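Home Visits Notes Archive Contact

We use cookies to remember your settings. OK

An afternoon at Vaslow

I went to the Vaslow open day in December expecting a sales talk, and for the first half hour I got one. The leaflet promises 2000 cycles between services. I asked who had counted them and was told it was a target.

The two-arm cell on the upper floor was more worth the stairs. Povilas Adomaitis looks after it and he skipped the slides. Both arms bolt to one aluminum rail, so if the rail gets knocked, both arms are off by the same amount, and he says that is easier to fix than one arm drifting alone. Fair enough, though I'd like to see it knocked.

His weekly check takes 21 minutes on paper. He goes over the mounting bolts, then the cables from base to gripper, then the fingers. The cables worry him most. Too tight and they pull at the wrist, too loose and they snag on the other arm when the two work close together.

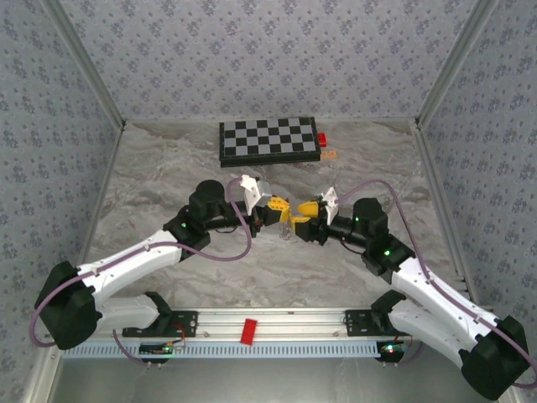
Yusri Lau thought I was being too easy on them about those purple cables: a big loop over the elbow is fine for a demo, but a cell that runs every day wants clips along the link and a strain relief at the gripper, and a spare cable in the drawer. Povilas didn't argue. He has changed 4 cables so far and wrote the dates on a strip of tape inside the cabinet door, which I trusted more than the leaflet.

The yellow plastic fingers come off for replacement. I asked how he knows when they're worn and he said he looks at them - no gauge, no limit written down anywhere. The next person in the job will have to guess.

Homing after a repair is done by hand and eye, then a slow run with nothing in the grippers. The Faltden people had a cell downstairs that they said homes itself. It was switched off when I got there, and still off when I left at half past four.

Coffee was decent. Parking was not.

Contact | Copyright Nyberg Visits | Back to top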